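I've been meaning to write this since January, when a bottle-clearing arm at the café where I do my accounts squeezed a half-full carton until it burst over a man's coat. He was very good about it. The owner was mortified, the arm carried on to the next table as if it had done a fine job, and the report that came back from the supplier used the words "grasp anomaly".

I hate that phrase. The arm shut its fingers too hard and didn't know it had. I'd call that a fault, and so would you if it was your coat.

I spent years servicing packing lines at Cornico before I went over to writing, so I've seen plenty of machines fail. What bothers me about the new lot, the ones meant to tidy up after people in cafés and waiting rooms, is how quietly they do it. A packing line that goes wrong makes a horrible racket and stops (usually ten minutes before the end of your shift). One of these will drop something, or crush it, or fail to pick it up at all, and tick the job off regardless!
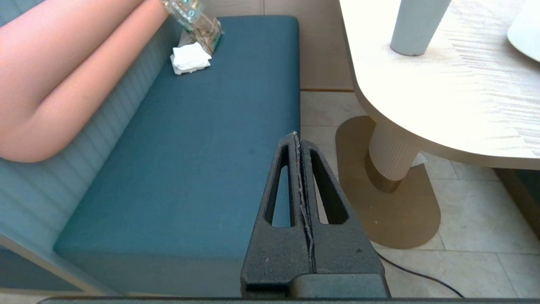

Worn fingers are where most of it starts, if you ask me, and they're what I'd look at before I let anyone near the software. People will spend a week retuning the grip force and never run a thumb down the pads. Look at the join between these two fingers, with that line of pale frayed fibres running along it. I couldn't tell you from a photo what it is, or whether it does any harm, but I'd want the machine stopped while somebody found out. A clear plastic bottle lying on its side is a mean enough thing to get hold of with clean fingers. Add a bit of fluff and the grip you measured on the bench may have very little to do with the grip you've got.

Stijn Nijs, who ran maintenance when I was at Cornico, had us check every gripper face at the start of a shift, by hand, with the power locked off. We moaned about it constantly. It took two minutes. I once asked him what the manual said and he told me the manual's figure was 3000 cycles, and that the manual had never met our cardboard. I still think of that when I read service schedules. The one the café was given by Sundley says fingers should be inspected every 1225 hours, which is an oddly exact number for a part that spends its days in other people's crumbs and jam.

And it's hours switched on, mind you, so it makes no difference if the thing has picked up one napkin or a thousand.

I'm not asking for anything clever. Let the machine stop and say it isn't sure when the fingers close and the reading looks odd. Put the inspection on a card by the charger where the Saturday staff can see it – in plain words, with a box to initial. And when something does go wrong, write down what happened to the coat as well as what happened to the motor current. The café's incident log had 251 lines in it for that one afternoon and I couldn't find the customer in any of them.

The arm is back at work, by the way, with new fingers on. I still move my laptop when it comes past.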